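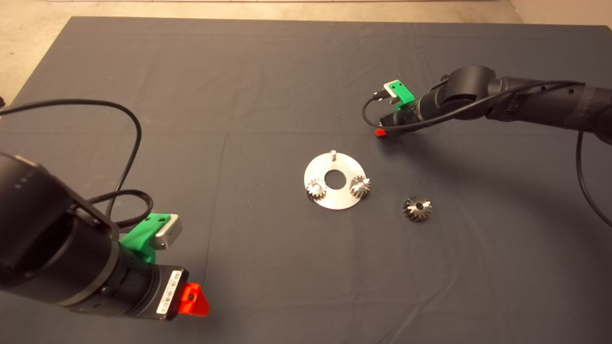 A dark slate-grey cloth over a work surface, with fold creases still faintly visible.

Flostbridge linen supplier revises folding spec for dark table covers

Clummont, the Flostbridge table linen hire firm, has revised its folding and storage specification for dark-coloured covers. The change takes effect in July and applies to 2,274 cloths in the slate, charcoal and navy ranges.

Under the current method, cloths are pressed flat, folded in both directions and stacked on shelves. The folds set under the weight of the stack and leave a rectangular grid of lines once the cloth is spread. On white and ivory stock the lines are difficult to see at normal viewing distance. On darker colours they catch side light and remain legible across the full width of a table.

The revised specification limits stack height to 33 cloths and moves the largest sizes, 340 pieces in total, onto cardboard rolls. Fold positions on the remaining stock will be offset at each laundering so that the same line is not pressed twice in succession.

"Steaming on site takes the crease down but it adds labour at every set-up," said operations manager Temitope Adeleke. "We would sooner deal with it in storage."

Ingeborg Zaugg, who oversees finishing at the firm's laundry, said press temperatures would stay the same. Hire rates are unchanged. Customers storing cloths between events are asked to keep them rolled or hung over a padded rail.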